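Comment > Wildlife & Countryside

Leave the hedges alone until the berries have gone

Demyd Pavliuk
Jan 6, 2024

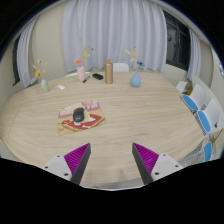
Drove the back road out of Wurnbridge yesterday and it's the same as every winter. Hawthorn cut square, white ends showing, not a berry left on it. Three miles of that. Legal, yes. Still daft.

The rules keep the flail off while birds are nesting. Fine. But they let it start again in September, just as the fruit ripens, and by Christmas the fieldfares and redwings turn up to bare twigs. We count them every winter, same lanes. Last year 2,422 redwings on the uncut side of the parish. On the cut side, 208. Not a proper study, I know, different soils, more sheep on one side, somebody will write in. Fair enough. But go and stand there for an hour.

Farmers I talk to aren't against waiting. The ground is the trouble. Leave it till February and the tractor's up to its axles, and the contractor wants all his work done in one go. I do understand that. So cut a third each year and leave the rest. Hawthorn flowers on last year's wood so an anual trim means hardly any berries anyway, whenever you do it. Zoriana Tkachuk has gone over to a three year rotation on roughly 40 acres and her diesel bill is down. Her hedges look scruffy. Good.

That's what it comes down to I think, tidyness. We like a straight edge. Parish council gets letters about brambles, never gets one about thrushes.

If you have a hedge of your own, even a short one by the drive, leave it till late Febuary. Check for early nests first. Then cut one side only.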